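2018-03-19 — He vuelto a pasarme por el taller de ropa blanca de Tilik, que reabrió este mes después de unas obras bastante largas, y vengo con noticias. La principal es que el rincón de doblado ya funciona otra vez y que el curso corto de cuidado de telas, el que se suspendió en November pasado... perdón, en noviembre (llevo todo el día escribiendo correos en inglés), arranca de nuevo con 16 plazas.

Para quien no lo conozca: Tilik empezó como una lavandería de barrio y ahora comparte local con Jatutico, la tienda de menaje. Entre las dos han juntado mesas, barreños y un montón de tela blanca para practicar. Yo fui con la idea de quedarme un ratito y me quedé la tarde entera, ¡cómo no!

Lo que más me gustó fue la parte de las telas arrugadas. Parece una tontería, pero yo llevo media vida sacando las sábanas de la lavadora hechas un churro y colgándolas tal cual. En el curso insisten en deshacer primero la torsión, buscar una orilla y trabajar desde ahí, sin tirones. También dan un repaso al lavado a mano en barreño, que en mi casa se hacía siempre con demasiado jabón. 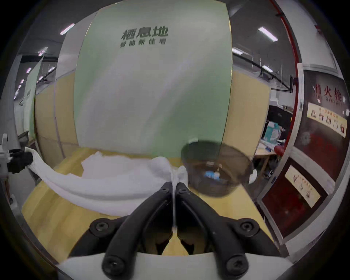 *Tela blanca, retorcida y arrugada, sobre la mesa de madera clara, con el barreño redondo a la derecha.*

El curso son 8 sesiones y cuesta 3000, con el material incluido. Los grupos serán de alrededor de seis personas, así que hay sitio para extender una tela sin meterle el codo a nadie. Las inscripciones se hacen en el mostrador de Jatutico, y me dijeron que por teléfono no guardan plaza — yo pregunté dos veces, por si colaba.

Mocanu, la mercería de la esquina, hace un descuento en hilos y cintas a los inscritos mientras dure el curso. Stamel pone las tablas de planchar para las dos últimas sesiones, que estarán dedicadas a manteles y fundas. Yo ya me he apuntado al primer grupo, y me llevo el mantel grande de mi abuela, que tiene unas arrugas de antes de la mudanza.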